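Worden bench arm package - 11 weeks in, my take
Posted Sunday, May 27, 2018

Quick one, typing this between shifts so forgive the mess. We run the prep and dish end of a staff canteen. Management bought the Worden package in the spring - arm on a fixed base, two-finger gripper, the planning software that lets you try a job on screen before you let it loose on real crockery. Installed by Skerkberg. Bought as a "helper for clearing counters". I was against it. Less against it now. Not a fan yet.

Setup: 2 days. Most of that was Skerkberg's guy and our guy arguing over where the power should come in. The software went on an old desktop in the office and ran fine, no complaints. Menus are ugly. Text is tiny. There's a manual, don't bother, half of it is for the older version.

The planning side is the best part by a mile. You build your counter on screen, put your stuff on it, and see where the arm wants to go. Saved us a lot of broken mugs I'd bet. Our morning girl, never touched anything like it before, was laying out jobs on her own by the second week. She hated the thing when it came and now she gets asked to show other people, with a small bump in pay for it (took some pushing, more on that in a sec). 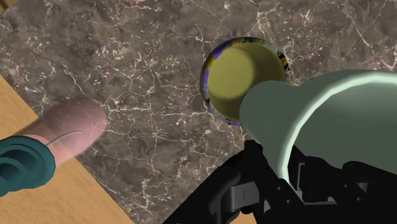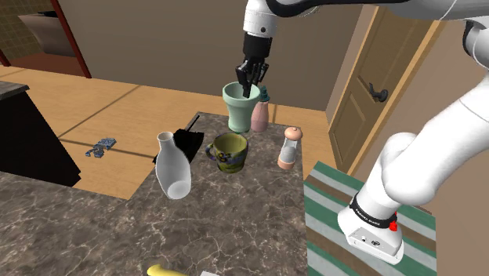
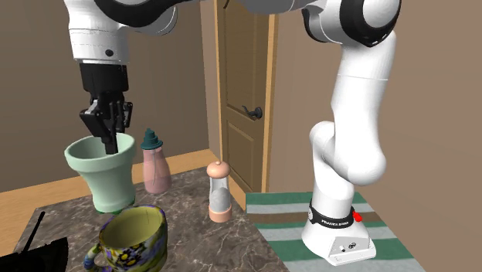

What it does to your day is the thing nobody put in the brochure. Old way, one person clears, one loads, you swap when your back hurts, and you talk. With the arm you get one person setting up the job and then sort of hovering. Take the green cup with the two fingers pointing down into it - on paper that's one cup, somebody's two second reach. But someone has to decide cup first or mug first, and whether there's room with the bottle and the shaker standing so close by, and that someone is now a person with an opinion and a headache at the end of the shift. Differnt kind of tired. Some like it better. The older hands mostly don't, they miss having their hands busy.

Hours. We were told no one loses any and so far that's held. But two evening slots that came open didn't get filled, so draw your own conclusions. Ask for it in writing before the box arrives. We didn't. Same with pay - if people are learning to plan jobs and fix the dumb ones, thats a new skill and should be on the payslip from day one.

Good stuff:
Wrists. Mine are better. Less reaching across the counter all day.
Software lets you mess up for free.
Quiet enough to hear the radio over.
Support line picks up. Called Krishnan (they do the after-sales here) at a stupid hour and got a person.

Bad stuff:
Slow when the counter is crowded. A full counter took it 36 minutes one day, two of us would of been done and on break.
Anything odd shaped needs its own setup. Tongs, forget it.
Updates land whenever they feel like it, once right in the middle of lunch. Let me pick the time!
Screen view is nice but you have to keep it matching the real counter. Move a tray and forget to tell it, you're starting over.
The stats page. Shows how long each operator took, by name. We asked for names off. Took three emails but they did it.

We also had the Drarkness system in for a trial before this one. Cheaper, and the arm was fine, but no way to try a job first, you just ran it and stood back with your shoulders up round your ears. Pass on that one unless you only ever handle one kind of cup.

Would I buy it with my own money? No. Would I send it back? Also no, and in the first month I'd have carried it to the truck myself. If you're a manager reading this, get the people who clear the counters in the room before you sign, and let them play with the software for a week. Ours saw it on the day it was bolted down and that cost you a month of bad feeling for nothing.

3 and a half out of 5. Might go up if they sort the updates. Next version is meant to come in July, will edit this if we get it.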